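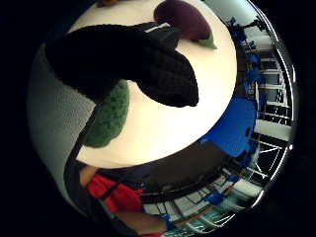

Drernau opens orders for the Pallholm hand-held gripper

June 2021

Drernau is now taking orders for the Pallholm, a hand-held gripper tool with a built-in wide-angle camera. It is meant for labs and small integrators that want to record manual handling tasks and use the recordings to train robot arms. Deliveries start in August.

The Pallholm weighs 734 grams with its battery and runs without a cable. The operator holds it in one hand and works at normal speed at a table. Video and finger position are saved to a removable card. The circular fisheye view takes in the work surface and a good part of the room, so no second camera is needed on a stand.

The standard kit includes the gripper, two batteries, a charger, spare fingertips and a set of 30 practice objects. The set has soft goods such as knitted and fabric pieces, which are hard to grasp the same way twice, along with play vegetables and plain dishes.

"Customers asked us for something they could hand to a new operator on the first morning," said Atieno Simiyu, product manager at Drernau. "Training takes less than an hour."

The kit costs 2,196 euros. Fingertips are sold separately in two widths. A mounting plate for the Jullwood arm will follow later in the year.

Orders and questions: Dalibor Danko, sales, Drernau.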